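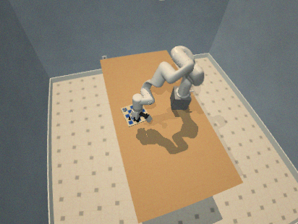
Lurdes Salgado
Founder and Managing Director, Caldeira Heating & Hot Water

Hello, and thank you for taking the time to find out a bit more about us. Caldeira is a family-run heating firm based in Hinddale, and we look after boilers, radiators, hot water cylinders and the odd elderly back burner that its owner can't bear to part with (we do understand, we really do). I started the business with one van, a second-hand set of pipe benders and a kitchen table that doubled as the office, and for the first winter my mother took all the calls. Some of our customers from those days still ask after her!

There are now 11 of us, counting the two apprentices, and we have moved out of the kitchen and into a proper unit on the Rakport road, with a small showroom at the front where you can come and look at cylinders and controls without anyone hurrying you along. Do bring your questions, and bring the children too if you need to, there's a box of toys under the counter.

The name, in case you were wondering, comes from my father's side. Caldeira is the Portuguese word for boiler, and he used to tell everyone it was the only sensible name for a company like ours. I held out for something grander for a good few weeks and then gave in.

Most of our work is servicing and repair. We'd much sooner keep a sound boiler going than talk you into a new one, and if yours has a few good years left we will tell you so and write it on the job sheet. When the time does come for a replacement, one of us will visit, have a look at the pipework, ask how many baths and showers you run of a morning, and then send you a written quote with the parts and the labour shown separately. The price on that quote is the price you pay, unless you change your mind about what you want — and people do, which is perfectly all right.

Conceição Garcia runs the office and the service plans, and she is very likely the person you'll speak to when you ring. She joined us from a builders' merchant and knows more about valves than some of the engineers. There are more than 80 homes in Witevau on our yearly plan now, as well as a good number closer to home, and she keeps the diary for every one of them. If you'd like your service done before the autumn rush, May is a lovely quiet month and she can usually offer you a choice of mornings.

We also fit unvented cylinders, power flush older systems, balance radiators that never seem to get warm at the far end of the house, and replace heating controls. We don't take on drains or bathroom tiling, though we are always happy to pass on the number of somebody local who does.

Our showroom is open on weekday mornings, and by appointment at other times. Ring or drop us a line through the contact page, and if you're already a customer please have your plan number to hand so that Conceição can find your notes.

Page last updated 2018-09-19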